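Search this site
Go
Advanced search

Gredovham Community Seed Library – Progress Report to the Prellano Fund
Second reporting period, February to July

We're past the halfway mark of the grant and there is so much to tell you. When the last report went in we had shelves, a label printer and a lot of hope. Since then the library has lent out 1,706 packets of seed, and the waiting list for climbing beans got so long in April that we had to start a second sheet!

Membership stands at 574 households. A good share of the new ones came through the autumn swap at the Gredovham hall, where people queued down the ramp before the doors opened. Broad beans, coriander and a purple-podded pea we call Nava were gone by morning tea. Nava has been the surprise of the year. It shrugged off two frosts in the trial beds and kept cropping, and returned seed is already coming in from gardens on the clay side of town, where we'd expected it to sulk.

Rukia, our drying tomato, has been harder work. The first sowing germinated poorly (we suspect the batch was stored too warm over summer) and we've gone back to the older stock. Germination on that is much better and the fruit is lovely – thick-walled, sweet, hardly any juice. We'd like to hold Rukia back from general lending until next season so there's enough seed to go round. This moves one milestone in the grant agreement, and we ask for your okay on the new date.

Spending is close to plan. Envelopes cost more than we budgeted, shelving cost less, and the 2 school garden visits carried over from the first period have now been held. We also ran 5 evening workshops on seed cleaning, and the winnowing one was so noisy and cheerful that we're repeating it.

Returns are where we want to improve. Borrowers are keen to take seed and a bit shy about bringing it back, often thinking theirs isn't good enough.
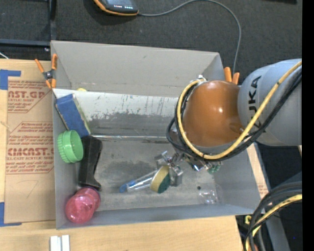

One borrower wrote on the returns slip that she'd kept her peas in the cupboard for weeks, sure they were too small to count, and only brought them in after her neighbour's came back with a thank-you card. We've taken the hint. Every return now gets a card, and the new borrowing sheet says plainly that small and wrinkly seed is welcome.

Next up are the spring sowing days, the second round of germination tests and a printed growing guide for local soils. The draft guide will come to you with the next claim.

Related items
First progress report to the Prellano Fund
Growing notes: Nava pea
How to return seed
Spring sowing days

Contact the seed library | © Gredovham Community Seed Library | Back to top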